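Trotville Shared Kitchen
Opening Inspection Checklist, with comments
Date: Aug 5, 2019
Unit: 434
Result: Pass, with items to fix before September

Floors and exits
Back door opens fully: YES
Exit sign lit: YES. It also hums, but there is no box for that.
Floor mats flat: NO. The one by the fryer has curled up at the corner and has been tripping people since spring. Flatten or replace.
Aisle clear: YES, once the flour delivery was moved. Flour does not live in the aisle.

Cold storage
Rallby upright fridge at or below 41 F: YES
Door gasket clean: NO. Something purple. Wipe down and don't tell me what it was.
Food labeled and dated: PARTLY. "Tuesdayish" was accepted last time as a joke. It is not a date.
Raw meat on bottom shelf: YES

Work surfaces
Marble top free of chips and open cracks: YES. Rubbed down by hand, edges included. The gray lines are veining, so please stop reporting them as cracks. We have 5 reports on file.
Cutting boards stored upright: YES
Surface sanitizer at correct strength: NO. Test strip did not change color at all. Remix per the Dizon label. 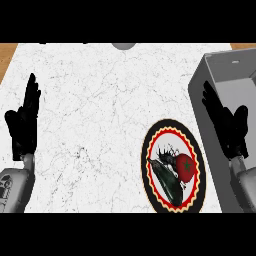 Work surfaces: marble top, gray veins and dark specks.

Fire and gas
Extinguisher charged and tagged: YES
Extinguisher reachable: NO. It was behind 8 folding chairs. Chairs go in the hall closet.
Gas shutoff labeled: YES, in very nice handwriting.
Hood filters clean: NO. Soak overnight and refit with the arrows pointing up.

Electrical
Cords free of damage: NO. The Tomix mixer cord has been repaired with tape. Take it out of service until the cord is replaced. More tape is not a repair.
Outlet covers in place: YES
GFCI outlets trip on test: YES, both times. 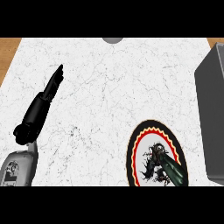
Work surfaces: marble top, with wood showing past the upper corners.

Handwashing
Hot water at hand sink: YES, eventually.
Soap and paper towels stocked: Soap YES, towels NO. An apron is not a towel.
Sink used only for hands: NO. Found 2 colanders in it.

Recheck: mixer cord, sanitizer, hood filters, floor mat. Leave this sheet on the clipboard by the back door. The clipboard is also missing.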